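Home > Bedroom > Bedspreads > Womasgate Newsprint Bedspread

Womasgate Newsprint Bedspread
by Claltberg
Item 757-140

Details | Care | Delivery

If plain white bedding makes you nervous, meet the Womasgate! It's our busiest print by a long way, a patchwork of newspaper-like panels in orange, cream, grey and lilac that runs right across the bed, and we love it. We had one on a bed in the Pramley shop for most of September and people kept stopping to look at the different panels - some pick the orange ones first, others go straight to the lilac.

What we like best is how relaxed it looks. A plain cover shows every crease and every bit of lint, and you end up smoothing it down each time you walk past. With this one you can sit on it, read on it, spread the laundry over it and get on with your day. It's a friendly thing to have in a room that gets used for more than sleeping.

It's also very handy as a folding surface. A lot of us sort clothes on the bed (who has a table big enough?), and a medium-weight cotton like this gives a bit of grip, so sleeves and waistbands stay where you put them while you bring the other side over. Slippery satin covers are hopeless for that. Give the bedspread a quick pull at the corners first, then work from the middle out and keep the finished pile near the pillows.
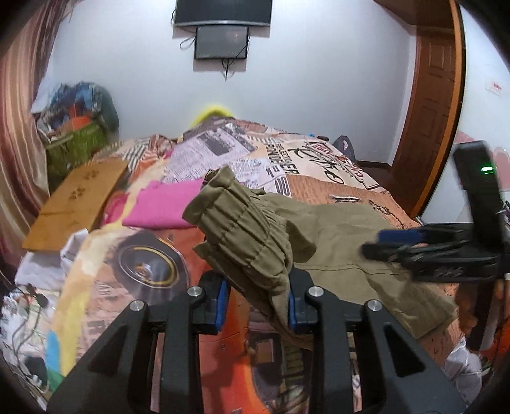 Womasgate on laundry day, with an olive-khaki piece laid out and bright pink folded beside it.

Strong colors sit well on top of it. Pink is great against the grey and cream, and khaki and olive calm the orange down nicely. For the rest of the room we'd go plain: a solid sheet, solid pillowcases, and perhaps a throw in one of the print colors across the foot of the bed. If you want a second pattern, keep it small. Thin stripes work, big flowers probably don't.

About the fabric

The Womasgate is woven cotton, printed on the face, with a plain cream back. It's light enough for summer by itself and sits neatly over a comforter when the nights get cold. The edges are turned and double stitched on all 4 sides, and the corners are square, so there's no head end or foot end to worry about when you're making the bed in a hurry.

It comes in 3 sizes: twin, full/queen and king. If you're between sizes, or have a deep mattress, go up one. The extra drop at the sides looks good with this print and it hides whatever you keep under the bed.

Washing and drying

Machine wash cool with similar colors, inside out if you can manage it. Wash it by itself the first time. Tumble dry low or hang it over a line - it dries faster on the line than you'd expect for something this size. No bleach please. Iron on the cream side if you iron bedspreads at all (we don't).

The cotton will soften after the first few washes and the print will settle down a little with it. We think it looks better that way.

Goes with

El-Sayed plain pillowcases, pair, in cream or lilac
Pramley fitted sheet, deep pocket, in grey
Pramley throw, item 421, in orange

Delivery and returns

Orders placed before noon go out the same day, Monday through Friday. King size ships in its own box, and everything else travels in a soft bag that you can keep for storing it. If the print isn't for you, send it back unwashed within a month and we'll refund the full price. Swatches are free: ask for the Womasgate swatch at checkout and choose an orange panel or a lilac one. They're cut from the same cloth as the bedspread, so you can hold one up to your walls and curtains before you order.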